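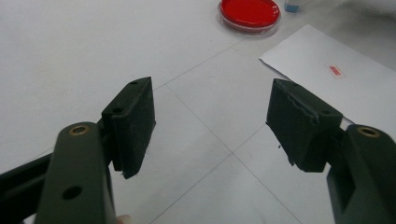
Kikatham Camera Club - Members' Diaries

May 2024

The new monopod came today, the Grullurau with the little fold-out feet. Laiba Jafri has been going on about it since the last meeting, and she is usually right about lenses and usually wrong about anything with legs. I paid for it myself so I get to complain.

The leaflet says it will "stand alone with confidence." I put the old Ivell body on top with the 100 mm lens and let go for a moment, with my hand an inch away. It leaned. I tightened everything that could be tightened and it leaned the other way. Whoever wrote that line never tried it on a kitchen floor.

The twist locks are better than I expected. Half a turn and they hold, and I put a fair bit of weight on them. Will they still hold once there is sand in them? My last one had locks like these and they were finished by August.

Walked up to the pond after lunch. Shot 22 frames of the heron at slow speeds, and seven are sharp. I went through the same drill handheld and got eight. I know the bird moved more the first time, and I know one afternoon proves nothing, but I was told this thing would be worth two stops and I would like to see one of them.

My shoulder feels fine tonight, I will give it that. Carrying the long lens on a stick beats carrying it on a strap.

Diệp wants to borrow it for the bridge outing. Fine by me - as long as the feet stay folded and it comes back with the rubber tip still on. I'll decide about keeping it after that. The box is staying in the hall.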